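Bench automation (packing work)

Reading time: 2 min
Print this page | E-mail this page
Filed under: Work & Workplaces > Automation

Bench automation is the name we use for putting a pair of robot arms at a table where a person used to stand, and letting them do the picking up and putting away. I worked a packing bench at Fisness for years before I started writing entries like this one, so forgive me if I wander a bit. It's mostly small mixed goods – lollies, cups, cases, little boxes – and mixed goods are the hard part. A conveyor loves 3000 identical cartons. Give it a lollipop and a soft bag and it sulks.

The arms came to our floor in March, set up by Gerlach, with the software from Sanov. Each bench has 2 arms, one either side, and the items get spread out in between with plenty of room around them.

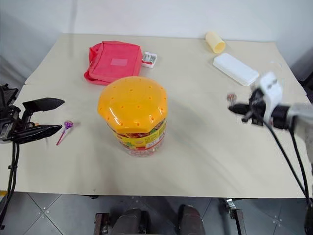 What changed for us was the pace, and also who you talked to. On the old line I'd have a mate across the table all shift. With the arms in, one person looks after a few benches, tops up the goods, clears anything dropped and keys in a code when an arm stops (1229 was the one we all learned by heart, it means "grip not confirmed"). Your wrists feel a lot better for it! Your feet don't, as you're walking all day.

Training at Fisness took 80 hours, paid, and most of my crew moved over to bench minding. A few went to the Fadach warehouse instead because they liked the heavier work. Pay stayed on the old grade for a good while, which caused plenty of grumbling in the lunch room, and fair enough too.

See also: bench minding; shift rosters; repetitive strain.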